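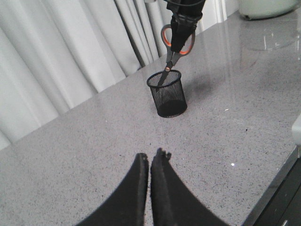 # Worn finger pads behind dropped tools on Vundard's two-arm cell

Vundard's two-arm bench cell is back on its regular program after a service that started with a run of dropped tools and ended with new finger pads, a re-routed cable and a change to the maintenance sheet.

The cell puts small hand tools and stationery away in open holders. The scissors are the hardest item in the set. One arm has to hold them upright, closed and with the blades pointing down, then lower them into a black wire mesh pencil cup standing on a speckled grey countertop. The second arm works from the other side of the cup, and its wrist camera gives the cell a close view of the rim as the tip goes in.

Femi Afolabi, who looks after the cell, said the trouble showed up in May. Out of 300 cycles logged with the scissors, 286 finished cleanly. Most of the rest stopped with the blades resting on the rim.

"We'd been blaming the camera," Afolabi said. "The picture was fine. The scissors were rolling in the grip a few degrees on the way down, and by the time they got to the cup the point was out over the edge."

The pads on the holding arm had worn smooth on one side. Plastic handles are slippery to begin with, and the finger loops leave the gripper very little flat surface to close on. Ketier, which supplied the arms, recommended a full replacement set for both grippers. Vundard changed all 4 pads on Wednesday, using a softer compound from Surex, and reset the closing force to suit.

## Cable moved, arms re-zeroed

With the covers off, the crew found that the cable on the holding arm had been pulling tight whenever the wrist turned past 69 degrees. It now has a longer loop over the top of the gripper and a second clip further up the arm. Afolabi said the old routing hadn't damaged anything, but it was adding a small tug right at the point where the arm needed to be steady.

Both arms were then re-zeroed against each other. The method is a simple one. The fingers of each gripper are brought almost closed over the same mark on the counter, first one arm and then the other, and the difference is written into the offset file. The cup goes back on its spot and the arm lowers the scissors at quarter speed, stopping once the tip is just inside the rim. If the blades are touching mesh at that stage, the offset is adjusted and the step is run again.

The mesh cup stays for now. A solid cup from Mensah was tried and put back on the shelf – it slid too easily when the blades brushed the side.

## What changes from here

Finger pads will be checked by hand at the start of each week and wiped down with a dry cloth. Under the old sheet they were only looked at when a fault came up. The quarter-speed drop has also been added as a routine test after any work on either wrist.

The camera settings were left as they were. Afolabi wants a few more weeks of scissors runs before the cell goes back to full speed, and a spare set of pads is on order.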